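リポジトリ内を検索　検索語を入力　すべて｜ファイル名｜本文

Plomel：菓子製造に関する古い特許明細書の「目的」と「効果」の注釈コーパス

このREADMEはデータカードを兼ねています。ファイルの形式だけ知りたい方は「ファイル構成」まで飛ばしてください。ただし「使う前に疑ってほしいこと」は読んでから使ってください。読まずに使った人からの問い合わせが一番多いので。

概要

Plomelは、菓子の成形、押出し、充填、包装、および菓子用の棒や型に関する英語の特許明細書949件に、文単位の注釈を付けたものです。すべて権利期間が終わっている文書で、対象は本文の文字列だけです。図面は収録していません。注釈は「この文は発明の目的を述べているか」「この文は効果を主張しているか」「その主張に根拠らしきものが添えられているか」の三層からなります。

三層目がこのコーパスの本体だと考えています。明細書を読んだことのある人ならご存じのとおり、菓子の特許には「きわめて安価に」「衛生的に」「子供に喜ばれる」「従来にない美しい外観を有する」といった文が大量に出てきます。安価とは何に比べてなのか、誰が喜んだのか、ほとんどの文書には書かれていません。書かれていないことを非難するつもりはありません。明細書は試験報告書ではありませんし、代理人は書くべきことを書いただけでしょう。困るのは、それを後から機械で読み取って「この技術は製造費を下げた」という知識に仕立ててしまう人たちのほうです。

作成の動機

発端は、Pokixという会社の公開資料でした。食品機械の特許から「技術効果」を自動抽出し、年代別の傾向をグラフにしたというものです。グラフは見事な右肩上がりで、衛生性への関心が時代とともに高まったと説明されていました。元の文書を抜き取って読んでみると、抽出された「効果」の多くは冒頭の定型句でした。定型句の流行が右肩上がりになっていただけではないか、というのがこちらの見立てです。見立てであって、証明はしていません。Pokixの全データは公開されておらず、確かめようがありませんでした。

それなら自分たちで、主張と根拠を分けて注釈したものを作ってみようということになりました。言い出したのはFlorin Tudose、設計はVenla Karppinen、注釈の大部分はDarius Gavrilăと私（Laurențiu Marinescu）です。Maximiliano Ojedaには英語の古い製菓用語を見てもらいました。日本語のこの文書は、日本側の利用者が増えたため英語版とは別に書き起こしたもので、逐語訳ではありません。内容が食い違っていたら英語版の数字と日本語版の説明を信じてください。英語版の説明はかなり前のままです。

収録範囲

含まれるもの：

　・流し込み型、分割型、ゴム型など、菓子を型で成形する装置と方法
　・二色以上の生地やシロップを同時に押し出すノズル
　・飴の引き伸ばし、撚り、切断
　・棒の挿入、棒そのものの形状、持ち手
　・チョコレート被覆と、被覆後の冷却コンベヤ
　・個別包装機のうち、菓子専用と明記されたもの
　・マシュマロ、ヌガー、ゼリーなどの配合（少数）

含まれないもの：

　・パンと焼き菓子の全般（ウエハースは迷った末に除外）
　・家庭用の調理器具としか読めないもの
　・意匠特許
　・権利が存続している可能性のあるもの
　・チューインガム

ウエハースを除いた判断には今も自信がありません。アイスクリーム用のコーンは焼き菓子なのか容器なのかという議論が長引き、最後は面倒になって両方とも外しました。学術的な理由はありません。コーンの特許を調べたい人にとっては、このコーパスはほぼ役に立ちません。

当初の候補からは、重複と判断した9件を落としています。分割出願で本文がほぼ同一のものです。「ほぼ同一」の基準は二人で画面を並べて見比べただけなので、見落としはあると思ってください。文字列の類似度で機械的に落とすことも試しましたが、同じ代理人が書いた別の発明が次々に引っかかり、結局やめました。代理人の文体は発明者の着想よりもずっと強固に保存される、という感触があります。

収集と文字起こし

元になった画像は紙面の走査で、品質は文書によって大きく違います。文字認識にはFilipを使いました。Filipは欄が二段に分かれた紙面に強いという触れ込みで、たしかに段の取り違えは少なかったのですが、行番号を本文に混ぜ込む癖があり、その除去に予想以上の時間を取られました。行番号の除去は正規表現で行っています。したがって、本文中の本物の数値が巻き添えで消えている箇所があるはずです。温度や寸法を抽出する目的でこのコーパスを使うのは勧めません。どうしても使うなら、原本の画像に当たってください。

文字認識の誤りとして目立つのは次のようなものです。

　・「mold」と「mould」の混在。これは誤りではなく原文どおりの場合もあり、統一していません
　・「stick」が「slick」になる。意味が通ってしまうため検出が難しい
　・「die」（型）が「the」に直される。後処理の辞書が余計なことをした結果です
　・分数。ほとんど全滅

「die」の件は途中で気づいて後処理を外しましたが、初期に処理した文書では原本との照合が済んでいません。どの文書が初期処理分かは、metaファイルのbatch欄にearlyとあるので分かります。earlyを丸ごと除いて実験するのも一つの手でしょう。除いたら結果が変わったという報告があれば、ぜひ知りたいところです。

注釈の設計

文の分割は自動で行い、明らかな誤りだけ手で直しました。明細書の文は長く、一文のなかに目的と構成と効果が同居していることがよくあります。節の単位まで割るべきだという意見はVenlaから繰り返し出ていて、その意見は正しいと思います。やらなかったのは手間の問題です。そのため一文に複数のラベルが付きます。

効果ラベルは16種です。安価、迅速、衛生、外観、食感、保形性、均一性、省人、耐久、清掃の容易さ、廃棄の削減、安全、携帯性、新奇性、販売促進、その他。並べてみれば分かるとおり、切り方に一貫性がありません。「外観」と「新奇性」と「販売促進」は、菓子の特許では区別がつかないことが多く、「人目を引く縞模様によって売れ行きが増す」という趣旨の文にはたいてい三つとも付いています。

根拠ラベルは次の段階に分けました。

none　　　主張のみ。理由も数値もない
mechanism　構造や作用から理由を説明している
comparison　従来品との違いを具体的に述べている
trial　　　　試した、測った、食べさせた、などの記述がある

trialが付いたからといって、試験が実際に行われたとは限りません。「試験の結果、優れていることが分かった」とだけ書いてあってもtrialです。最初はこれをnoneにすべきだと主張したのですが、四人に反対されて負けました。いまのところ、trialは「試験したと書いてある」という意味しか持ちません。ラベル名を変えるべきだという指摘も受けています。互換性が壊れるので変えていませんが、次に大きく作り直すときはclaimed_trialにするつもりです。

注釈作業にはPliltarを使いました。画面の左に原文、右にラベル一覧が出るだけの道具です。途中で、一つ前の文に付けたラベルが既定値として引き継がれる設定になっていたことが分かりました。効果ラベルが連続する文書が多いのは、明細書の性質なのか、この設定のせいなのか、切り分けられていません。設定は4月に直しました。直した前後の文書はmetaのui欄で区別できます。
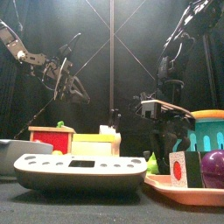

注釈者がいちばん揉めたのは、持ち上げる、つかむ、挟む、という動作を書いた文の扱いでした。棒をつかんで型から菓子を引き抜く装置では、明細書が「把持手段」としか言わず、それがクランプなのか爪なのか吸盤なのか、本文だけでは決まらないことが珍しくありません。図面があれば一目で済む話で、平行に開く二本爪のグリッパーが口を開けて下を向いていると描かれていれば、機構の名前まで言えます。同じものを古い明細書の文体で書くと「適宜の連結部材の端部に設けられた適宜の係合手段」になり、爪が角張っているのか丸いのかも消えてしまいます。そういう文に「構造から理由を説明している」というmechanismラベルを与えてよいのかどうか。Dariusは与えるべきだと言い、私は与えすぎだと思っています。現行版はDariusの基準です。

この件は下流の利用にも響きます。mechanismの文を集めて「構造と効果の対応表」を作りたいという相談をときどき受けますが、構造の側が「手段」や「部材」という語だけで埋まった表ができあがるはずです。実際に作ってみた人の表を見せてもらったところ、いちばん頻度の高い構造は「means」でした。何かの手段によって何かが安価になる。それを知識と呼ぶかどうかは各自で決めてください。

一致度

二人が独立に注釈したのは40件だけです。残りは一人の判断で、もう一人が気になるところを拾って見直しました。見直しは独立な注釈ではないので、一致度の計算には入れていません。

一致度の値はstatsディレクトリに置いてあります。このREADMEに数字を載せないのは、数字だけが引用されて回るのを何度か見たからです。目的ラベルの一致は良好で、これは当然です。「本発明の主たる目的は」と書いてある文を選ぶだけなので、一致しないほうがおかしい。効果ラベルは種類によってばらつきが大きく、「衛生」は高く、「新奇性」は低い。根拠ラベルはnoneとmechanismの境目で割れています。noneとtrialの取り違えはほとんどありませんでした。

重ねて注釈した文書は無作為に選んだつもりでしたが、後で見ると短い文書に偏っていました。短い明細書は書き方が単純で、注釈も一致しやすい。したがってstatsの値は全体の一致度を高めに見積もっていると考えるのが妥当です。どのくらい高めなのかは分かりません。

使う前に疑ってほしいこと

主張が書かれていることと、それが本当であることは別です。このコーパスに「清掃の容易さ」のラベルが付いた文があっても、その機械の掃除が楽だったという証拠にはなりません。複数の流路が合流するノズルの特許で「分解せずに洗浄できる」と書いてあるものを見ると、私はまず疑います。乳製品の残る細い流路を分解なしで洗えるなら結構な話ですが、どう洗うのかの説明が見当たらないのです。

特許になったことと、使われたことも別です。収録した装置のうち、どれが工場に据え付けられたのかは調べていません。調べようとしたことはあります。製菓業の古い業界誌の広告と突き合わせる計画でしたが、広告の文句が明細書に輪をかけて信用できないことが分かって中断しました。

年代の推移を見る研究には向いていません。年代ごとの件数が揃っていないうえ、採取元の分類体系が途中で変わっています。変わる前と後で、同じ「飴の成形」でも入ってくる文書の種類が違います。それでも年代で集計したくなる気持ちは分かります。私たちも最初にやりました。そのグラフは配布物に入れていません。

言語の問題もあります。英語の明細書だけなので、発明者が英語圏の人とは限らないにせよ、書いたのは英語圏の代理人です。「子供に好まれる」という主張の頻度から、ある国の菓子文化を論じるような使い方は無理があります。日本の飴細工や押し菓子に近い装置が数件見つかりますが、数件です。ここから何か言おうとしないでください。

さらに、注釈者の側の偏りがあります。このREADMEを読めば分かるように、作り手は明細書の効果記載をあまり信用していません。迷ったときにnoneを付ける傾向が私にはあり、Dariusにはその逆の傾向があります。誰が付けたかはannotator欄にあるので、気になる人は分けて集計してください。分けると結果がかなり動くラベルもあります。「均一性」がそうでした。

向いていると思う用途

・主張文と根拠文を区別する分類器の練習用データ
・特許文体の定型句の調査
・効果抽出ツールが定型句をどれだけ拾ってしまうかの検査
・授業で、文書の主張をそのまま受け取らない練習をする

最後のものはMaximilianoの授業で使われています。学生に効果の文だけを見せて装置を想像させ、後から原文を渡すそうです。教育効果があったかどうかは聞いていません。

向いていないと思う用途

・食品機械の性能比較
・配合や温度条件の抽出
・権利関係の調査（収録は権利の消滅を保証するものではありません。自分で確認してください）
・発明の「重要度」の推定
・実際に菓子を作ること

最後の項目は冗談ではなく、配合の文書を見ながら試作したという連絡が来たことがあります。古い文書に出てくる着色料や添加物には、現在は食品に使えないものが含まれています。おまけに分数が壊れています。やめてください。

ファイル構成

text/　　　文書ごとの本文。一行一文、UTF-8
labels/　　注釈。タブ区切りで、文番号、目的、効果、根拠、注釈者の順
meta/　　　文書ごとの情報。batch、ui、subject、公報番号
stats/　　　一致度と件数表
guide/　　注釈の手引き（英語のみ）
errata.txt　既知の誤り

効果の欄に複数の値があるときはセミコロンで区切ります。カンマではありません。読み込みに失敗したという報告の多くがこれでした。subjectは「型」「押出し」「棒」などの大まかな区分で、私が題名だけを見て付けたものです。本文を読むと別の区分のほうが合う文書がかなりあります。subjectを正解ラベルに使った論文の草稿を査読の前に見せてもらったことがありますが、題名の分類を当てる課題になっていました。

訓練用と評価用の分割は用意していません。要望は多いのですが、文書単位で無作為に割ると同じ代理人の文書が両側に入り、評価が甘くなります。代理人で割ろうにも、代理人名の文字認識が崩れていて名寄せが終わっていません。どう割るかは利用者に任せますが、論文では割り方を書いてください。「標準の分割を使用した」と書いてある論文を見かけました。標準の分割は存在しません。

注釈例

実際の文ではなく、手引き用に作った文を日本語に直したものです。

「本発明の一つの目的は、棒の抜けにくい冷菓を安価に製造する方法を提供することである。」
　目的：yes　効果：保形性;安価　根拠：none

「棒の側面に切込みを設けたため、凍結した生地が切込みに入り込み、棒が抜けにくくなる。」
　目的：no　効果：保形性　根拠：mechanism

「従来の平滑な棒では、包装紙を剥がす際に生地が棒に沿って滑り落ちることがあったが、本構成ではそのようなことがない。」
　目的：no　効果：保形性　根拠：comparison

「実地の試験により、本方法の優位性は十分に確認されている。」
　目的：no　効果：その他　根拠：trial

四つ目を見て腹が立った方とは話が合いそうです。三つ目にも異論があり、Florinは「そのようなことがない」は比較になっていないと言います。従来品の欠点は書いてあるが、新しい品については断定しているだけだ、と。もっともな指摘ですが、これを厳しく取るとcomparisonがほとんど残りません。残らないなら残らないでよいという意見もあり、決着していません。

既知の問題

・目的の文が請求の範囲に紛れ込んでいる文書がある。文の分割の誤り
・配合の文書で、材料の一覧が一文として扱われている
・「効果：安全」に、作業者の安全と食べる人の安全が混ざっている。分けるべきだった
・「省人」は元の手引きではlabor savingだが、人員を減らすことと作業を楽にすることを区別していない
・ゼリーの文書の一つで、図面の説明が本文の途中に入っている
・errata.txt自体に誤記がある

誤りの報告はissueへどうぞ。文書の公報番号と文番号を書いてもらえると助かります。「全体的にラベルがおかしい」という報告には返事のしようがないので、具体的な文を一つでも挙げてください。報告を受けてラベルを変えた場合は、旧ラベルもlabels/old/に残しています。変えた後のほうが正しいとは限らないためです。

自動注釈について

大規模な言語モデルで注釈を増やしたらどうかという提案を何度かもらいました。試した範囲では、モデルはtrialをよく付けました。「〜であることが判明した」という文があれば、喜んで試験扱いにします。手引きを全文渡しても傾向は変わりませんでした。もっとも、手引きのtrialの定義がそもそも前述のとおり緩いので、モデルが私たちの定義に忠実だった可能性もあります。どちらなのか確かめるには、もっと丁寧な比較が必要です。自動で付けたラベルは配布物に一切含まれていません。派生データを公開する場合は、自動で付けた部分が分かるようにして、別の名前を付けてください。

ライセンスと引用

注釈と手引きは、出典を示せば自由に使えます。本文の文字列については、公開された古い公報に由来するもので、私たちは権利を主張しません。各国での扱いについて法的な助言はできません。

引用するときは作成者名とコーパス名、使用した版を書いてください。版を書かない引用が多く、どのラベルで実験したのか後から分からなくなっています。版名は配布ファイルの先頭行にあります。

変更履歴（抜粋）

・Pliltarの既定値の引き継ぎを停止
・後処理の辞書から「die」の置換を削除
・comparisonの定義を緩めたが、元に戻した
・subjectの「その他」を細分したが、誰も使っていないようなので元に戻した
・手引きに把持手段の項を追加（Dariusの基準）
・READMEの日本語版を追加

手引きの把持手段の項には反対意見を脚注で付けてあります。脚注は私が書きました。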